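Week 7 – Mobile handsets: carriers, locks and launch windows
Handout for the tutorial group. Read before class, bring the tariff sheet.

Recap from last week: handset maker sells two ways. Through a carrier (on a plan, cost spread over the contract) or outright to the customer. Most makers do both. The mix is what we care about.

Terms you need

Carrier exclusive – one network gets the phone, usually for a fixed window. Other networks can't stock it until the window closes.
Ranged – the carrier has agreed to stock it. Doesn't mean exclusive. People mix these up every year in the exam.
SIM lock – handset only accepts SIMs from one network. Software restriction, removable with a code.
Unlocked – takes any SIM. Still has to support the right bands!! See below.
Subsidy – part of the handset price the carrier wears up front and gets back through the monthly fee.

Why would a maker want an exclusive?

Carrier pays for the advertising. Carrier often commits to a minimum order, so the maker knows how many to build. Shelf space in every shop of that network. For a small maker that can be the difference between launching and not.

Why not?

You lose every customer on a contract somewhere else. If the carrier's staff push a different phone, you're stuck until the window ends. And the software updates go through the carrier's testing queue, which is slow.

Case for this week: Droreter and the Ilness handset

Droreter is the maker, Ilness is the phone, Bretstead is the carrier. Bretstead had the exclusive for 2 months from April. After that the Ilness went on sale unlocked in Fujimoto stores, same colour options, same storage, no plan attached.

Things to look at in the case:
Price on the Bretstead plan over the full contract vs the Fujimoto outright price. Add a cheap SIM-only plan to the second one or the comparision is useless.
Who handles repairs. Carrier phones went back through Bretstead, outright phones went straight to Droreter.
Update timing. Unlocked phones got the first patch some 11 days ahead of the Bretstead ones.
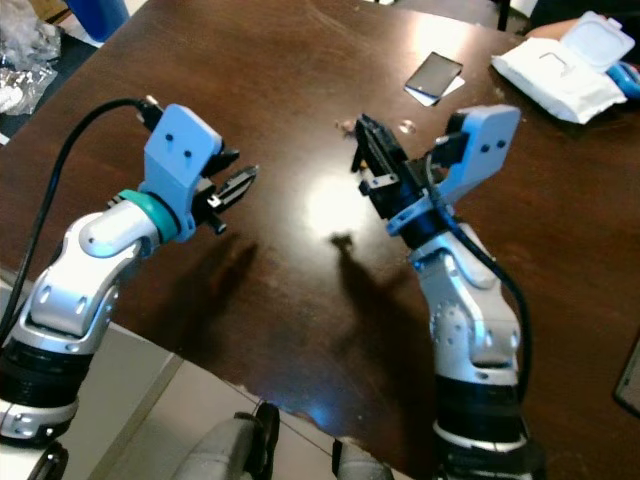
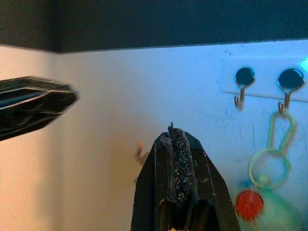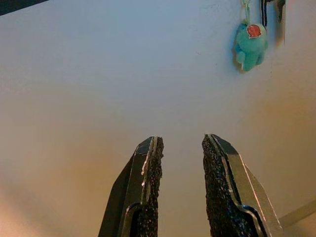 Robot arms over a table (first), black gripper finger (second), open gripper (third).

Bands – quick version

A phone can be unlocked and still be poor on a given network. Radio has to cover the frequencies that network uses. Low bands travel further and get through walls better, so matter most out in the country. Higher bands carry more data but drop off quicker. If a phone is missing a network's main low band it may work fine downtown and lose signal an hour up the highway.

Imported handsets are where this bites. Same model name, different regional version, different bands. Check the full model number, not the name on the box.

Launch windows

Three things usually decide the date: parts supply, carrier testing, and what the competitors are doing. Carrier testing is the one students forget. Each network runs it's own, and a failed test means a software fix and another go. An unlocked-only launch skips most of this – but then no carrier is promoting you either.

For the tutorial

Work in pairs. One of you is Droreter, the other is Bretstead. Negotiate the window, the minimum order and who pays for the ads. Write down your final offer on one page, point form is fine. Then swap sides and see if you'd still sign it.

Also have a think about: would a shorter exclusive with a bigger order suit both of them? What does Fujimoto do in the meantime?

Reading for next time is chapter 11, skip the section on pagers. Short write-up on the Ilness case due before the next lecture, 2 pages max, tables don't count toward the limit.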